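Keep the junk table

Wendby council wants the swap tables gone from the hall by December. Too messy, they say. Bookings are up and the room has to look "professional". I've read the report, all 46 pages, and the word neighbour shows up 3 times.

People take stuff home. People bring stuff back. Kettles, jumpers, half a jigsaw. My kids' winter coats came off a table like that and so did the lamp I'm typing under. Cost me nothing. Try getting that at the shops on Gudau Street.
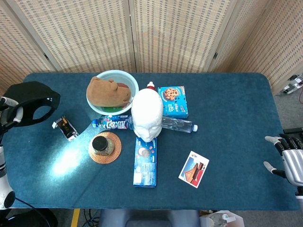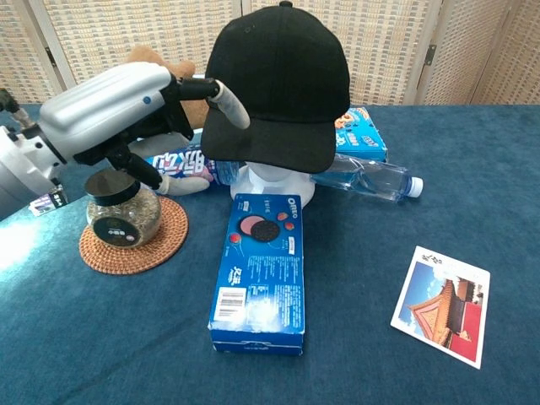 Odds and ends on a cloth-topped table, a white mannequin head among them both times.

And the savings? $248 a year in cleaning. Thats it. Less than one new bin. Meanwhile the tip fee went up again, 14 dollars a load, so guess where the old toasters will end up. The creek, same as before.

Tidy rooms are fine. I like a tidy room. But a hall isnt a showroom and we allready pay for it through our rates. Leave the tables alone. Submissions close at 5 pm, end of the month, front desk will take them on paper.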